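Gripper trial at Drundeck goes to a second round

Friday, August 11, 2023
By Anoma Herath

I spent most of yesterday at the Drundeck workshop in Clatdale, where the two-month gripper comparison has just finished its first round, and I've come home with a sore neck, a notebook full of arrows and a much stronger opinion about rubber fingertips than I had at breakfast.

For anyone who missed my bit in June, Drundeck pack spare parts for small garden machinery, and they want an arm to take over the dull end of it, picking bits out of bins and putting them in the right box. Mattes Lindemann runs the trial. He had money for one sort of gripper and no firm idea which, so he talked two suppliers into lending him theirs. One is the Prekitz, a plain two-finger parallel gripper that's been about for years. The other is the Bhutto, newer, a fair bit dearer, with fingers that give slightly when they close and a wrist camera that comes as part of the package.

Each gripper got 580 picks from the same list of parts, in the same order, with the same controller. The Prekitz dropped or missed 15 of them. The Bhutto missed six. That sounds like the end of the story, and it's certainly how the Bhutto people were telling it over the sandwiches, but Mattes had the log up on his laptop and it's messier than that (it always is!). Most of the Prekitz misses were on one part, a thin flat washer that sits flush on the bottom of the bin, and all but one happened before lunch on the first day. Jahangir Uddin, who looks after the machines, swapped the fingertips for a pair with a thin lip on the end and the washers more or less stopped being a problem. The Bhutto's misses were scattered all over the place, and he still can't say why.

Speed was the other surprise. I'd assumed the dearer one would be quicker and it wasn't, it took about 7 seconds a pick, and the Prekitz beat it on everything except the long springs. Jahangir puts it down to the camera software, which likes to take a second look before the fingers close. You can turn that off. They tried it for an afternoon and turned it back on again.

Then there's the wrist camera itself, which I could talk about all day. Where you bolt it matters far more than I'd have guessed. Too far back and the fingers hide the very thing you're reaching for, too far forward and it knocks on the side of the bin. The Prekitz has no camera of its own, so they fitted a small one with a bracket Jahangir made up, and he moved it four times before he was happy. He's rather proud of the bracket. I did ask whether that was a fair comparison, one factory camera against one home-made mount, and Mattes said it was the comparison he'd be paying for, so yes.

Lighting came up a lot too. Whenever the arm swings round and the wrist tips upwards, the camera gets a faceful of ceiling lights and takes a moment to settle down again. It happens with both grippers. The fix for now is to keep the wrist low between picks, which costs a bit of time on every trip.

Round two starts in a fortnight with soft bags of fixings, which Mattes reckons will sort things out one way or the other. He wouldn't tell me which he'd buy today. Jahangir would, and it's the Prekitz, but he says he wants to see it with a bag of wing nuts first.

Comments (4)

Hernán Alvarado
We had the same trouble with flat washers. Try a bit of foam in the bottom of the bin, the tips sink in a little and get under the edge. Cheaper than new fingertips!

Meron Sisay
Did they count a pick as missed if it got it on the second go? Makes a big difference to those numbers. Also would love to know what the second look does to the long springs, as that's the only place the slower one won.

Anoma Herath
Good question Meron, I checked with Mattes. A second go counts as a miss, for both grippers. He doesn't know about the springs but he's going to run them again with the second look switched off. Hernán, I've passed on the foam idea and Jahangir has gone quiet, so I think he's trying it.

Anoma Herath
One more thing I forgot to put in about the wrist camera. Jahangir now checks the view at the far ends of the arm's swing as well as over the bins, with the fingers open and then closed, and he saves a still each time he changes the mount so he can go back to an older position if the new one's worse. He started doing it after the third move, when he couldn't remember where the second one had been.
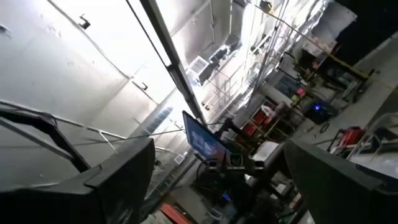
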